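Workshop notebook, Sunday, late afternoon

Good session on the calendar wheel! The outer ring now carries the solar year and the inner ring the lunar months, and when you turn them against each other you can watch Lent and Ramadan drift past one another. I kept turning it long after I'd finished testing, it's such a pleasure to see it move.

Cut the inner ring again at 38 cm. The old one rubbed at the bottom. The Macaraeg card is stiffer than the Cledix and takes ink well, though it needs a new blade every few cuts. Lettering of the month names done as far as Rajab, pencil only for the rest.

Still not settled: what to do with the Jewish leap month. A ring with 13 places looks wrong in an ordinary year, so I tried a small flap over Adar – lifts up, second Adar underneath. I love it.
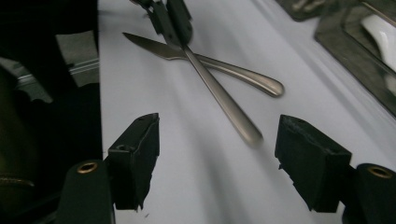
A note left in the margin by someone from the Londus group asks whether the flap will make people think the extra month is optional, and suggests a second ring to swap in for leap years. Fair point. It would mean more cutting, but the swap could be part of the fun for the school groups.

Try both on the Daro stand. 60 fixings in the box, need 20 for each ring, so plenty.

To do: ink Sha'ban onwards, check the spelling of Tishri against the other panel, glue the felt.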